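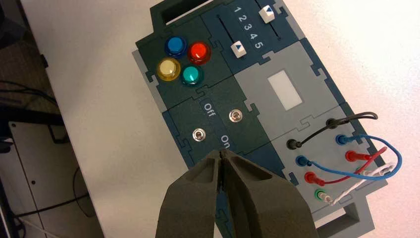 Chapter 11
Demonstration by Hand and by Remote Control

A robot can be given a task without a written program. A person performs the task through the robot, the joint positions and camera views are recorded, and a control policy is fitted to the recordings. This chapter treats two ways of making them. In hand guiding, the teacher holds the arm and moves it directly. In remote control, the teacher moves a separate device and the arm follows.

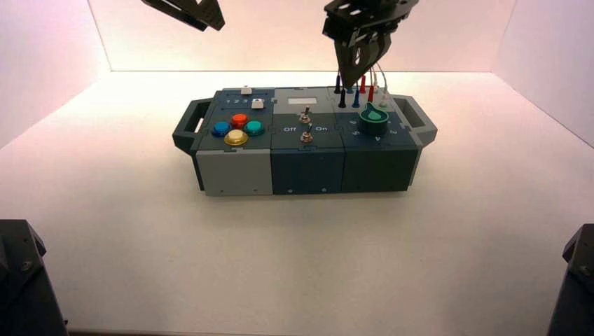

Remote control keeps the teacher's hands out of the camera views, but it weakens the sense of touch. The loss matters little for a push button and a good deal for a plug, where a small error in angle can jam the fit. On the task board used in this chapter the test leads stand close together – a gripper reaching for the black plug has the blue one beside it – so the approach must be planned before the fingers close.

Section 11.2 compares both methods over 30 demonstrations, following the procedure of Mulcahy and Mokgethi.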